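Prister: surname spellings from the Cliltudthorpe registers

README, version 2, released 2021-10-09

Prister is a small open dataset of surname spellings taken from the parish registers of Cliltudthorpe and its neighboring hamlets. It links every spelling we found to a headword, so that somebody looking for a Thackwray ancestor can also pull up Thackery, Thacwra and the wonderful Thakkeraye without having to guess at them first. If you have ever lost a family for two generations over one vowel, you're the person we made this for!

The table has 3000 rows, each one a single name as written in a single entry. Those rows are grouped under 136 headwords and come from 13 register volumes.

What's in the download

names.csv is the main table, one row per written name.
headwords.csv has one row per headword, with our notes on where the name may have come from.
volumes.csv lists the registers, with their date ranges and condition.
rules.txt holds the spelling rules we used for first-pass grouping.
changes.txt is the change log. It's chatty in places. Dougal wrote most of it.

Columns in names.csv

row_id: a number that never changes between versions, even when a row moves to another headword.
written: the surname exactly as it stands in the register, including odd capitals. Superscript letters are brought down to the line.
headword: the modern form we filed it under.
forename: as written, with no expansion. Jno stays Jno and Wm stays Wm.
event: baptism, marriage or burial.
role: child, father, mother, bride, groom, witness or deceased.
year: new style. Entries dated from January 1 to March 24 before the calendar change have been moved forward one year, and the original year is kept in year_written.
year_written: as above.
volume: matches volumes.csv.
hand: our letter code for the clerk, where we think we can tell. Blank otherwise.
sure: 1, 2 or 3. A 1 means both readers agreed straight away. A 2 means they agreed after talking it over. A 3 means they still don't agree, and the second reading is in alt.
alt: the other reading, if there is one.

How the names were read

Manon Caron and Dougal Munro read every entry separately, from photographs of the pages, and neither saw the other's reading until a volume was finished. Upendo Lukumay then compared the two files and flagged the differences. Most of them came down to the same few letters – long s and f, c and t, and the run of little strokes that can be m, in, ni, ui or iu depending on your mood. One family went back and forth between Minnitt and Munnitt for weeks until a groom's signature settled it.

Volume 4 has water damage along the gutter and we only took what we could read without filling in letters. Volume 9 is a later copy of an older book that no longer survives. Please treat its spellings as the copyist's. He had firm opinions on how names ought to look and seems to have tidied up everything ending in -ey.

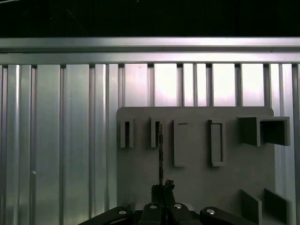 Aluminum profiles set upright, side by side, with a flat gray panel in front.

How the names were grouped

First-pass grouping was done with Canpolat, a little script by Hacer Kahraman that scores two spellings on sound and on handwriting at the same time. Ordinary sound codes do well on Harison and Harrison, and badly on pairs a tired reader would mix up on the page. Canpolat catches both kinds, and watching it put Wheelwryte beside Whelrite on its first run was a real treat.

After that came the slow part. We went through every group by hand and asked whether the people in it could be the same family. Where the same father turns up under two spellings at two baptisms, with the same wife and the same trade, we join the spellings. Where all we have is that the names sound alike, we leave them apart and put a note in the see_also column of headwords.csv. So Rudd and Rood are separate here, even though every instinct says they belong together. If you find a will or a settlement paper that joins them we'd be over the moon.

A few spellings belong to more than one headword. Barrat appears under both Barrett and Barwright, depending on the household. Always join on row_id and never on the written form.

Where the names came from

The origin column in headwords.csv gives one of these: place, trade, father, nickname, unknown. We kept the bar high for anything beyond unknown, and a lot of headwords have stayed there. Old surname dictionaries love a good Norman knight, and a dictionary entry on its own was not enough for us. Local place names were the most fun. At least one headword comes straight from a farm on the edge of the parish, and you can watch the "of" or "atte" thin out and vanish as you go down the centuries.

Please don't read origin as a statement about your own family. Plenty of people moved in with a name that had already been settled somewhere else, and the same trade name started up fresh in village after village.

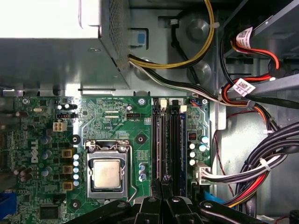 Inside an opened desktop case: green Dell motherboard, silver power supply, yellow and black wiring.

Loading the files

All tables are plain UTF-8 text with commas and a header line. Row order means nothing. Blank means not recorded, and a single question mark in written stands for one letter we couldn't read. If your spreadsheet program tries to turn years into dates, set the year columns to text when you import. Users of Prudix can load names.csv directly with the parish template, but need to map hand to a custom field or it will be dropped without a warning.

A good first thing to try: filter headword to one family, sort by year, and read down the written column. You'll often see the spelling jump when the hand code changes, and stay perfectly steady while it doesn't. For one headword the spelling changes four times in a single lifetime, and the man himself signed with a mark throughout.

Known gaps and problems

There are no burials between volumes 6 and 7. The book is missing and has been for a long time.

Women's surnames at baptism are rarely given, so mothers are thin on the ground in the early rows. We did not fill in maiden names from marriages, tempting as that was. Counts of how common a name was will lean toward fathers and grooms.

Witnesses are only recorded in the later marriage volumes. Some of them witnessed almost every wedding for years and were probably parish clerks, which pushes their names up any frequency table. Drop role = witness before you count.

Hand codes are our best guess. Hands C and F may well be one man before and after he got a better pen. 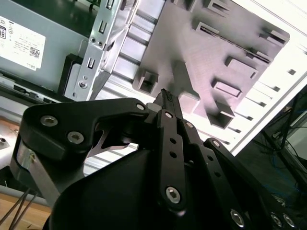

Nonconformist families are mostly absent from baptisms, though many of them show up at burial. At least 200 rows have sure = 3, nearly all of them from volumes 4 and 9, and we'd rather you used them with care than threw them out. The alt reading has turned out right more than once, as changes.txt will tell you at some length.

What changed in version 2

Volumes 11 to 13 added.
Hand codes added throughout.
Year handling fixed for March entries. Version 1 moved the whole month forward, which gave several children a baptism a year late and one poor widow a second husband before the first was buried.
Pinder and Pynder merged on the strength of a shared household.
Sleight split from Slate.

Corrections and additions

Yes please! Send the row_id, your reading, and a word on what you're basing it on. Photographs of family papers are very welcome – even a scrap of a signature can move a row from 3 to 1. Kittipong Nuchit looks after corrections and answers everything, though replies slow down a lot when a new volume is being read. Corrections go into the next version with your name in changes.txt unless you'd like to be left out.

Use and credit

You may copy, change and share the tables for any purpose as long as you credit the Prister project and say which version you used. If you build something on top of it, a one-name study or a map or a family tree that runs right off the wall, do write and show us.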